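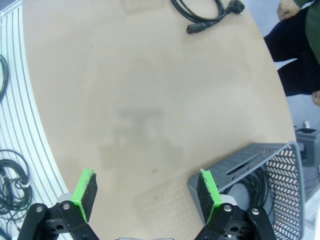
Slide 1: Coiled power cable, two round prongs at one end, black rectangular connector at the other.

Speaker notes: The Cable Drawer Talk
Igor Procházka, Zerholm repair evening, 02/05/2024

Leave slide 1 up while people find seats. Don't say anything about it yet!

Start with a show of hands. Who has a drawer, box or bag of cables at home? Who has opened it in March or later and found the one they wanted in under a minute? (Usually plenty of laughing here, let it run.)

My own number. When I emptied the hall closet I had 142 cables. I really did lay them all out on the floor, it took a whole evening and I loved it. I kept 53. Pause. Somebody will say 53 is still a lot. Yes, it is, and I can tell you what every one of them is for!

Back to slide 1. Ask the room what they'd look at first. People say the length or the color. I look at the ends, always the ends. Point to the plug at the top, two round pins. Then follow the loops down to the other end, that black block. A cable is a plug, a connector and some wire between them, and if you know both ends you can sort it.

Next bit is the sorting itself. Tip everything onto a clear table, a big one if you can get it. The beige ones are great for this, black cable shows up so nicely on a pale top. Sort by the device end first. Wall end second. I did it the other way around at the Flistura library session and we ended up with one gigantic pile and a lot of tiny ones. Tell that story if there's time, skip it if we started late.

Coiling. This is my favorite part, so watch the clock, Igor!
Hand out the practice cables. Long loose loops, like the bundle on the slide. Let the cable go where it wants to go. If it twists, roll it a little between finger and thumb as you make each loop and it settles down beautifully. No winding around your elbow, no tight wrapping around the power brick, no sharp bend right where the wire meets the plug. Those spots are where I find most of the broken ones on repair evenings.
Go around the tables. Give them 4 minutes, they'll want more.

Ties. Strips of soft hook-and-loop, one per cable, not pulled tight. Show the paper tag. Write the name of the thing it powers, and the room it lives in. "Black cable" is no help to anyone (mine said exactly that, on 2 different tags).

Safety, keep it short and serious. Cracked covering, bent pins, scorch marks: out it goes, to electronics recycling. Check the rating printed on the cable or plug against the device before you pair up strays. If you can't read it, don't guess.

Questions. Someone from Clastance is bringing the recycling bin and can answer the one about batteries.

Before they leave: take a tie and a tag each, try one drawer this week, and come and tell me your number! Ní Bhriain has the next slot, so unplug the laptop and coil the lead properly, people will be watching.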